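Washing and drying a duvet at home

3778 views
39 shares
9 comments

Check the care label before anything else. Most synthetic fillings can be machine washed at 40 degrees. Feather and down can usually be washed too, but only with a detergent made for them, as ordinary powder strips the natural oils and the filling goes flat. Wool and silk fillings should go to a cleaner unless the label states otherwise.

Capacity

A single duvet of medium weight needs a drum rated at 7 kg or more. A double needs 9 kg. A king size will not wash properly in most home machines, even if it can be forced in. Load the duvet dry and push it to the back. You should be able to fit a hand, held flat, between the duvet and the top of the drum. If you cannot, use a launderette.

Before the wash

Inspect the seams. Any gap longer than a stitch or two should be sewn up by hand with polyester thread. Treat marks with a little liquid soap and cold water, working from the outside of the mark inwards. Shake the filling away from the stained area first so that only the cover is wetted.

Wash

Use half the normal dose of detergent. No softener. Select the synthetics or duvet programme and add an extra rinse. Spin at 800 rpm for down, up to 1000 rpm for polyester. If the drum bangs during the spin, stop the machine, turn the duvet over and start the spin again.

Drying

Tumble dry on low. Put in two clean tennis balls, or the wool type sold by Ditovent, to break up clumps. Stop every half hour, take the duvet out and shake it from each corner. Allow three hours for polyester and up to five for down. Line drying works in a breeze, with the duvet pegged along a long edge over two parallel lines. From November onwards it is seldom worth attempting outdoors.

The cover will feel dry well before the filling does. Press a thick section between both palms for ten seconds. If it feels cool, carry on drying. Damp filling develops a smell within days and the smell does not wash out easily.

Airing

Spread the duvet over the bed for a few hours with the window open and turn it once. Do not put the cover back on until the next day. The same applies to weekly airing: fold nothing, leave the bed unmade until mid-morning, and let moisture out of the mattress as well.
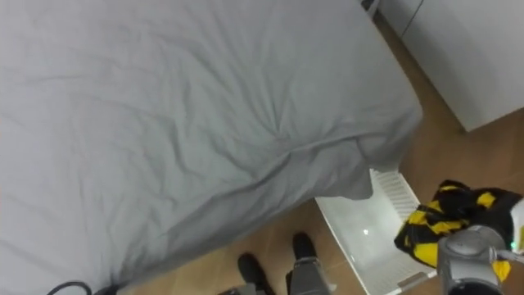

A reader in Ernstead writes that five hours was not enough for her down double, and that the corners were still lumpy after a night over the banister. She finished it with another 40 minutes on low and teased the lumps apart by hand through the cover.

Storage

Use a cotton bag. Vacuum bags are acceptable for polyester for one season and should not be used for down. Keep off the floor of the cupboard.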